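Section 3: Planning and budgeting before you buy

This section comes before the unboxing steps on purpose. If you work through it with a pencil and a tape measure, the rest of the set-up goes much faster, and you'll have a far better idea of which Bruneo parts you need on day one. It assumes you want to teach handling tasks (cloth, small packets, tubes, boxes) by hand first and move to a mounted arm later. That's the order we like best, and it's also the kindest to a small budget!

3.1 Decide on the task before the hardware

1. Write down the jobs you want the system to learn, one per line, in plain words. "Fold a tea towel in half" is a good line. "Do the laundry" is a whole program of work and should be broken up.

2. Beside each line, note the smallest and the largest thing the fingers will have to hold. Measure the real items - catalogue sizes are often the carton, with the item rattling around inside it.

3. Mark each line H (hand-held gripper is enough for now) or A (needs an arm). Most first lists come out nearly all H, which is a lovely surprise when you get to the costing.

4. Put the list somewhere everyone can see it. You'll want it again in Section 5 when you choose finger pads.

Note: Soft goods deserve their own page. Cloth takes more practice per job than anything rigid, so allow extra operator hours for it.

3.2 Plan the space

1. Choose a table that one person can sit at and another can walk past. Measure the clear floor on all sides, with chairs pulled out.

2. Check where the power comes from. Allow one outlet for each charger and a separate circuit for the arm if you're adding one. Ask your electrician about this early, as it's the item most likely to hold up an opening date.

3. Pick a covering for the table. A plain sheet in one pale colour is cheap, easy to wash and easy to swap. Buy a spare.

4. Walk the room with the lights on. Rows of ceiling fluorescents are fine. Strong sun through a side window is harder to work with, so budget for a blind.

5. Mark out a place for the arm base now, even if the arm is a year off. Moving benches later costs money and a good deal of goodwill.

Caution: Keep walkways and exit doors clear of stands, cables and cartons at all times, including on delivery day.

3.3 Work out the first order

The starter order is short. Our own Tukside workshop began with the list below and added to it as the jobs got harder.

Hand-held grippers: 4
Spare finger sets: 4
Sealed battery packs: 7
Mussa data licence: one per site
Table coverings and practice items: buy locally

The grippers and finger sets come to $1466 per operator kit before tax and freight. Battery packs are priced separately on the order form. Practice items cost very little if you raid the cupboards first (old shirts, pillowcases and empty boxes are all brilliant to learn on).

1. Multiply the kit price by the number of people who'll be working at the same time. Staff who take turns can share a kit.

2. Add freight. Remote addresses should ask for a written quote, as batteries travel under different rules from the rest of the order.

3. Add one line for training time. Put in real wages for real hours, including the hour everyone spends having fun with the thing on the first morning. It's well worth having in the budget!

4. Add one line for wear. Finger sets are consumables, and it's much nicer to have planned for them.

A covered table, a bit of cloth and a handful of small goods will carry you a long way through the early lessons, and you can put all of them in place before the larger equipment arrives.
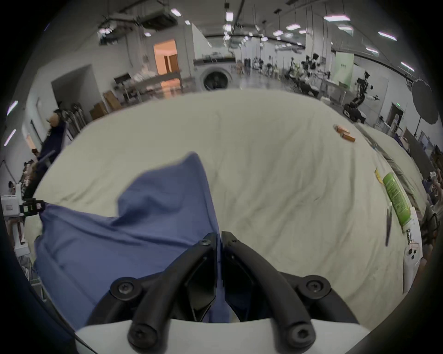 Mererid Dafis wrote to us that she'd go further and hold back the arm money altogether until the hand-held work has run for a full quarter. At Flurkwood they ordered everything at once, she said, and the arm sat in its crate while the team was still sorting out which jobs they cared about. By the time they opened it they wanted a longer reach, and the exchange cost them the freight both ways.

We've since moved the arm into its own order form for that reason, and you can now reserve a price without paying for delivery. Ask for the July price list if yours is older, as the reserve option isn't printed on earlier ones.

3.4 Planning for an arm

1. Go back to your list from 3.1 and count the lines marked A. If there are only one or two, consider hiring before you buy.

2. Decide between a fixed base and a wheeled one. A wheeled base costs more and has to be locked and checked before each session, but it lets two tables share one arm.

3. Measure reach from the centre of the base to the far edge of the table, then add the length of the gripper. Write both figures on the order form.

4. Get the floor checked for level. Small slopes that you'd never notice underfoot matter a great deal to a wheeled base.

5. Allow for guarding, floor marking and a stop button within reach of every operator. These are separate lines in the budget and must be in place before the arm is powered.

Caution: Do not fit hand-held finger sets to an arm. The mounting screws look alike and the load ratings are different.

3.5 Before you send the order

Have a second person read it against the list. Danica Rusnák checks ours in the office and will happily look over a draft if you send it with your floor sketch. Please include:

- your task list with the H and A marks
- table and room measurements
- the number of operators working at once
- the delivery address, and whether there's a loading dock or only stairs

Draft orders are answered in the sequence they arrive. Keep the reply with this manual, as you'll need the kit numbers from it for registration in Section 4.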